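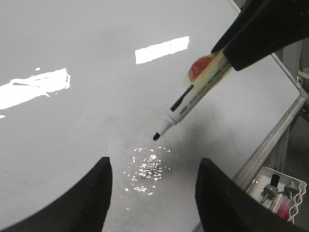

May, a little after six in the morning

Up before the alarm again, and I don't even mind! The kitchen window is open, the coffee is on its second pour, and I have decided that this is the year I walk the whole of the Tamitz trail. All 191 miles of it. I said it out loud to the kettle last night and it still sounded good when I woke up, so I'm writing it down before I can talk myself out of it.

I blame yesterday. I only meant to go as far as the first bridge and back, just to try out the new boots, and then the path did that thing where it bends out of sight behind the alders and you have to know what comes next. So I kept going. The river was high and brown and loud, and on the far bank there was a heron standing so still I took it for a post until it took one slow step. I stood there with a cheese sandwich halfway to my mouth for ages. Then on up through the beech wood, where the new leaves are that green that only lasts a week or two, almost yellow when the sun comes through, and the wild garlic is out all along the bottom so the whole wood smells like somebody's cooking lunch.

And the boots! Not one blister. A warm spot on the left heel by the time I got to the Holovko turnoff, which I put a strip of tape over, and then I forgot about it. After the misery of last spring (two toenails, I'm not going into it) this feels like a miracle. I'd still like a thicker sock for the downhill bits.

The climb out of Holovko is a beast. It's only 2,000 feet to the top but it goes up all at once, with those log steps that are never quite the right distance apart, so you end up leading with the same leg every time and limping like a pirate. I stopped four times. At the third stop a little brown bird sat on the fence and shouted at me, a wren I think, all that noise out of something the size of a walnut. But then the top! You come out of the trees and it's just grass and wind and you can see right down the valley to the lake at Surnen, which had cloud shadows sliding over it. I lay flat on my back and ate the second sandwich and an entire bag of dried apricots, and I regret the apricots a little.

Came down the long way by the quarry road because my knees were asking nicely. Missed the 3:40 bus by about the length of a parking lot – I could see it pull out, I even waved – and so had an hour to kill at the shelter, which is where the big idea really got going. There's a map of the whole trail screwed to the wall in there, faded nearly to pink, with the stages marked. I'd always thought of it as something other people did, people with matching gear. But I looked at the stages and realized I've already walked three of them without ever meaning to, and the longest one left isn't any longer than what I'd done that day. I copied the list of stages onto the back of my grocery receipt. Forgot the groceries, of course, so supper was toast.

The plan, such as it is. Day walks for now, joining up the pieces between Surnen and Holovko while the evenings are long. Then a proper stretch in September, five or six nights, sleeping in the huts if they'll have me. The hut at Surnen has 64 bunks and is supposed to do a plum cake worth crossing a mountain for. I need a lighter pack, mine weighs a ton even when it's empty. I need to find out about the ferry and whether it runs after the summer. I need to learn to read contour lines properly and stop treating them as decoration.

Legs this morning are stiff on the stairs but fine on the flat. I went out in the yard in my slippers just now to check on the beans (up! seven of them, with their bent little necks) and found I was looking over the fence at the hills and wondering what it's like up there this early, with the dew on and no wind yet. I could find out. There's a bus at seven, and I've got cheese.

Later, nearly ten at night. Didn't catch the bus. Washed the boots, waxed them, and stuffed them with newspaper, then spent far too long on the floor with the old map spread out, inking over the parts I've done. It doesn't look like much yet, three short lines with big gaps between them, but the ink is a lovely dark blue and I keep going back to look. Rain due overnight. Next one is the lake stage, if it clears.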